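Wuvgate Home & Workshop Help
Kitchens and surfaces

Flour bin reads short when I portion by volume, and worktop marking residue

Posted by drybench_67 on Tuesday, November 21, 2023

I portion bread flour by scoop into tubs for the week. The recipe sheet gives 193 g per scoop. When I check the tubs on a scale, the weights are all over the place, and always heavier after the bin has been moved. The scale is fine; I have checked it against a sealed bag of known weight. The flour is the same brand each time and is kept in a lidded bin in a dry cupboard.

Second matter. I mark out places for the tubs on the worktop with masking tape. After a long spell, the tape leaves a sticky line which picks up flour. The top is a matt laminate and I do not want to polish a shiny patch into it. What should I use?

Urquhart

Your scale is right and your scoop is wrong. Flour compacts. Use the scale.

White spirit for the glue.

Bremov_mills

The reply before mine is correct on the first point but gives no method, and I would not start with white spirit on a matt laminate.

Flour is a powder with a lot of air in it. Moving the bin settles it, so the same volume holds more weight. Pushing the scoop against the side of the bin has the same effect. A swing of a fifth between a loose scoop and a packed one is quite ordinary. No scoop will cure this, whatever it says on the handle.

If you must work by volume, stir the bin to the bottom with a long spoon first. Spoon the flour into a straight-sided cup until it heaps, then level it with the back of a knife. Do not tap the cup. A rounded scoop is poor for measuring, as there is no flat rim all the way round to level against. Keep it for moving flour from bin to scale pan.

By weight, put the tub on the scale, zero it, and add flour until you are just under the figure. Finish with a teaspoon. For a batch of four tubs at 193 g you need 772 g, so I weigh 775 g into one bowl and accept the small loss on the sides.

Polished metal gives up the last of the flour more readily than scratched plastic. It must be fully dry before it goes back in the bin. A damp scoop leaves lumps, and those lumps will spoil the next few weighings.

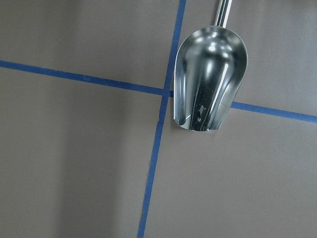

Metal scoop in the first picture, blue painter's tape in the second. 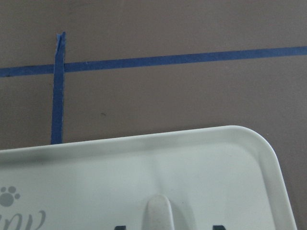
Glue from ordinary masking tape hardens with age and with sunlight. Work in this order and stop when the line is gone:

Warm the line with a hairdryer on low for a minute and roll the glue off with your thumb.
Press fresh tape on to what is left and pull it back slowly, low to the surface.
Wipe with warm water and a drop of washing-up liquid, using a soft cloth.
Only then try a little surgical spirit on the cloth, tested first at the back edge.

Do not use a scouring pad or cream cleaner. Both will flatten the matt finish and the patch cannot be put right. Change the tape every 2 weeks if you carry on marking out that way.

Arkament

Agree with the long reply. One addition: check that the recipe sheet means level scoops of the maker's own scoop. Mine did, and the scoop was sold separately. I wrote the weights in the margin in February and have not used the scoop figures again.

I have not tried the hairdryer on laminate. Cooking oil left on for ten minutes worked on mine, but it needs washing off twice.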